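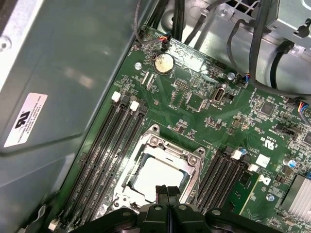
Wie kann ein Computer rechnen, wenn er nur Strom kennt?

Ein Computer kennt keine Zahlen, so wie du sie kennst. Er weiß nicht, was eine Sieben ist, und er kann auch kein A lesen. In seinem Inneren gibt es nur Strom. Trotzdem kann er Matheaufgaben lösen, Briefe speichern und Musik abspielen. Dazu braucht er eine Sprache, die mit zwei Zeichen auskommt: 0 und 1.

Zwei Zeichen reichen

Stell dir einen Lichtschalter vor. Er ist entweder aus oder an. Für „aus“ schreiben wir 0, für „an“ schreiben wir 1. So eine einzelne Stelle, die 0 oder 1 sein kann, heißt Bit. Das Wort kommt aus dem Englischen und ist eine Abkürzung für „binary digit“. Auf Deutsch heißt das „Binärziffer“.

Mit einem Bit kann man nicht viel sagen. Es reicht für ja oder nein. Mit zwei Bits gibt es schon vier Möglichkeiten: 00, 01, 10 und 11. Mit drei Bits sind es acht. Jedes Bit, das dazukommt, verdoppelt die Zahl der Möglichkeiten.

Wie wir zählen

Wir Menschen benutzen meistens zehn Ziffern, von 0 bis 9. Wahrscheinlich liegt das daran, dass wir zehn Finger haben. Wenn wir bei 9 angekommen sind, gibt es keine weitere Ziffer mehr. Dann schreiben wir vorne eine 1 und hinten eine 0, und das ist die Zehn.

Jede Stelle hat bei uns einen Wert. Nimm die Zahl 292. Die hintere 2 steht für zwei Einer, die 9 für neun Zehner und die vordere 2 für zwei Hunderter. Die beiden Zweien sehen gleich aus, sind aber unterschiedlich viel wert. Von rechts nach links wird jede Stelle zehnmal so groß.

Wie der Computer zählt

Beim Computer wird jede Stelle nur doppelt so groß. Ganz rechts stehen die Einer, dann kommen die Zweier, die Vierer, die Achter, die Sechzehner und so weiter. Dieses System heißt Dualsystem.

Die ersten Zahlen sehen so aus:

0 = 0
1 = 1
2 = 10
3 = 11
4 = 100
5 = 101
6 = 110
7 = 111
8 = 1000

Schau dir die 6 an. Sie wird als 110 geschrieben. Ganz links steht eine 1 für einen Vierer, daneben eine 1 für einen Zweier. Rechts steht eine 0, also gibt es keinen Einer. Vier und zwei sind zusammen sechs.

Die Zahl 292 wird im Dualsystem viel länger. Sie lautet 100100100. Darin stecken 256, 32 und 4. Wenn du die drei Zahlen addierst, kommst du wieder auf 292.

Rechnen mit 0 und 1

Addieren geht im Dualsystem fast genauso wie in der Schule. Es gibt sogar weniger zu lernen:

0 + 0 = 0
0 + 1 = 1
1 + 0 = 1
1 + 1 = 10

Die letzte Zeile bedeutet: Schreibe 0 hin und merke dir 1 für die nächste Stelle. Das kennst du als Übertrag.

Im Computer erledigen das winzige Schalter, die Transistoren. Sie haben keinen Hebel, den man umlegen muss. Ein Transistor wird selbst mit Strom geschaltet. Mehrere davon lassen sich so verbinden, dass am Ende die richtige 0 oder 1 herauskommt. In einem modernen Prozessor sitzen Milliarden solcher Schalter. Man kann sie mit bloßem Auge nicht erkennen.

Und die Buchstaben?

Für Buchstaben gibt es Tabellen. Darin hat jedes Zeichen eine Nummer. Das große A hat die Nummer 65, das B die 66 und das C die 67. Auch das Leerzeichen hat eine Nummer, nämlich 32. Wenn du ein A tippst, speichert der Computer die 65 als 01000001. Das sind acht Bits. Acht Bits zusammen nennt man ein Byte.

Mit Bildern geht es ähnlich. Ein digitales Foto besteht aus vielen kleinen Punkten, und die Farbe jedes Punktes wird mit Zahlen aufgeschrieben. Bei Musik wird viele tausend Mal in der Sekunde gemessen, wie stark der Ton gerade schwingt. Auch daraus werden Zahlen.

Zum Ausprobieren: Zählen mit den Fingern

Du brauchst nur eine Hand. Das Ausprobieren dauert etwa 3 Minuten.

Halte die rechte Hand mit der Handfläche zu dir. Der Daumen ist der Einer, der Zeigefinger der Zweier, der Mittelfinger der Vierer, der Ringfinger der Achter und der kleine Finger der Sechzehner. Ein ausgestreckter Finger bedeutet 1, ein eingeklappter Finger bedeutet 0.

Beginne mit der Faust. Das ist die Null. Strecke den Daumen aus, dann hast du die Eins. Für die Zwei klappst du den Daumen ein und streckst den Zeigefinger. Für die Drei streckst du beide. So kommst du mit einer Hand bis 31. Mit zwei Händen geht es sogar bis 1023.

Wörter zum Merken

Bit: eine Stelle, die 0 oder 1 sein kann
Byte: acht Bits
Dualsystem: Zahlensystem mit zwei Ziffern
Transistor: sehr kleiner elektronischer Schalter

Text: Dirk Frerichs

© Zallesent Kinderwissen | Kontakt | Stand: 19. November 2021 | Nach oben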